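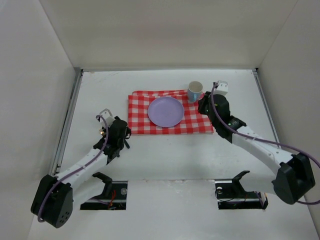 Clakton Community Meals – progress report, 27 May 2018

Quick one, full accounts to follow when Stimard send their last invoice.

Monthly lunches running at both sites now. Gristton slow to start, parking mostly, better since we moved to the church hall side. 70 regulars at Clakton, 17 at Gristton. Target was 60 across the two so we're over.

Spending: $875 left in the food line. Would like to move it to transport if thats OK with you – the van costs more than we budgeted and the fuel card is nearly used up. Need a yes or no before the next order please.

Kitchen inspection passed. One note about the fridge log, fixed.

Not done yet: the cooking class for new parents. Kaushik Foods offered ingredients but no dates agreed. Probaby fall, will definitely be finished by December.

Survey forms still coming in. Will send with the accounts.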